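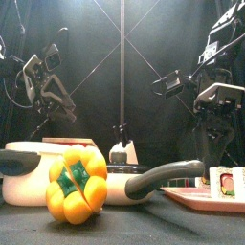
6 Apr 2024

Play kitchen, sorting and repairs. Bench two, the black table.

Started on the pretend food after lunch, having run out of ways to put it off. The crate from Meesuk has been under the stairs since November and the label on it still says "kitchen, misc", in my handwriting, so I can't blame anyone. Mayuree W. wants the kitchen set ready to go back out on the toy library shelf, and she wants it as a set, with lids on the pots that own lids.

Yellow capsicum first. It's one of the ones that comes apart down the middle, seam running through the green top, and it is the most borrowed vegetable we have. Uthai calls it the pepper and has entered it in the catalogue that way, so anyone searching for capsicum will conclude we don't own one. Have added a second entry. The two halves pull apart with a decent tug and go back together square. The catch is a bit tired on one side. I wouldn't glue anything, a capsicum that won't cut is just a paperweight, but I did put a new dot of hook tape on the inside face and it's holding better than the old one did. Give it overnight before any small person gets at it with the toy knife.

White saucepan with the black lid: fine. Lid sits flat, knob is tight, long grey handle doesn't wobble. I had written "handle loose" on the repair list and then spent a good ten minutes trying to make it be loose. Wrong pan, I think. Crossed out.

Cream pot: also has a dark grey handle and is therefore the other suspect. There's a bit of play where the handle meets the body if you lean on it. Tightened what would tighten. Inside wiped out with warm soapy water and there was dried playdough under the rim, blue, from a household that told us in writing they don't keep playdough. No lid has turned up for this one. The black lid off the saucepan nearly fits, which has probably fooled everyone for two years. It tips in if you press one side. Please don't send them out sharing.

Pink tray. The catalogue has it as "serving tray", the packing card has it as "chopping board", and Chaiwat maintains it's a plate. I'm not getting involved. It has a bit of a raised edge, so whoever is chopping on it will be chopping slightly uphill. Surface came up well with bicarb. I've put "pink tray/board" on the new card and we can all be unhappy together.

Sushi. The rectangular piece, white outside with the pinky-orange filling and the green and yellow round it. It's in better nick than anything else in the crate and I suspect that's because the under-fives don't rate it. Wiped, dried, done. I looked for its mates and didn't find them, so for now it goes out as a single, served alone on a large tray like something at a restaurant where you have to book.

Glue notes, for whoever does the next crate: the Festel contact adhesive goes yellow on white plastic. I know it said clear. The Bukix one stays clear but you need to hold the pieces for 100 seconds and it means it. I gave up at what felt like 100 and the handle on the old toy colander came off in my hand. Counted properly the second time, out loud, with Wiroj standing there waiting to ask me something. It held.

Washing: warm water, a drop of dish soap, soft brush for creases. Don't soak the ones that come apart. Water gets in the seam and comes out later, usually on a parent. Stand the halves open on a tea towel. The dishwasher has been suggested again. See what happened to the eggplant.

Catalogue numbers. The crate was 845 on the lid and 39 on the card inside. 39 is the old numbering, from before we moved to the Statby software, so 845 it stays. I've peeled off the old card. If anyone finds another thing with a 39 on it, it's very likely ours and very likely sticky.

Still to do:
- lid for cream pot, ask Mayuree K. whether the odds-and-ends drawer at her end has one before we go buying
- check hook tape on capsicum in the morning
- other sushi, if it exists
- new photo for the catalogue page, the current one has a teapot in it that we gave away
- toy knife: blunt enough, but the handle's chewed. Replace or sand? I vote replace. I've seen who chews it.

Back of crate has a crack in one corner - taped for now. Chaiwat says he has a spare with a proper lid. He has said this before.

Stopped at ten to five. Bench wiped except for the glue spot, which I've drawn a pencil ring round so it looks deliberate.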